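Table (furniture)

A table is a piece of furniture with a raised, flat top, used for eating, working, playing games or holding objects. The top is carried on legs, a central column, trestles or a solid base. Tables are named by use (dining table, card table), by place (bedside table) or by the way they are built (drop-leaf table, gateleg table).

Shape

Most tables are rectangular, square, round or oval. Rectangular tops fit well along walls and can be pushed together in rows. Round tops have no head or foot and are often chosen where people need to talk across them. The edge may be left square, rounded over, or finished with a separate band or rim that protects the top from knocks. 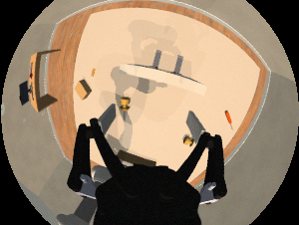 Round tabletop with a pale surface and a wide wooden rim, seen from above.

Rims are usually glued on after the top has been cut to size. On a round top the rim is either bent from one long strip or joined from several curved pieces — the second method is slower but wastes less steam and clamping time.

Size

Dining tables are commonly 28 to 30 inches high. Coffee tables are much lower, and bar tables stand at 40 inches or more. A seated adult needs 24 inches of edge to eat in comfort. Very long tables were once made for halls and inns. The long table at the Skyrme inn seats nearly 100 people and is made in 13 sections. 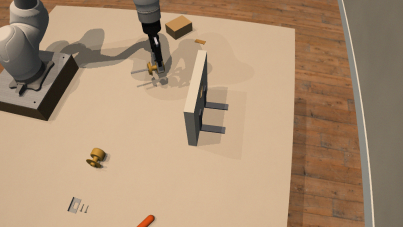

Extending tables solve the problem of size in smaller homes. Extra leaves are stored under the top or in a closet and dropped into place when guests come. Drop-leaf tables keep their leaves attached by hinges, and the leaves hang down at the sides when not in use.

Materials and care

Solid wood swells and shrinks across the grain as the air changes, so tops are fixed to the frame with buttons or slotted screws that allow some movement. Veneered boards move far less. Glass, stone and metal tops are also common.

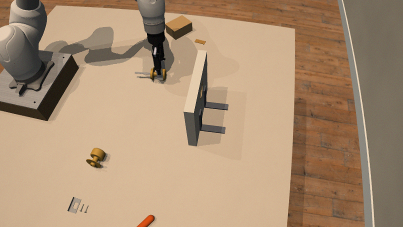
Oiled wood should be wiped with a damp cloth and oiled again when it looks dull. Varnished tops need less attention, but deep scratches are harder to repair. Heat can leave white marks in many finishes, and mats are advised under hot dishes.

See also

Desk
Trestle
Workbench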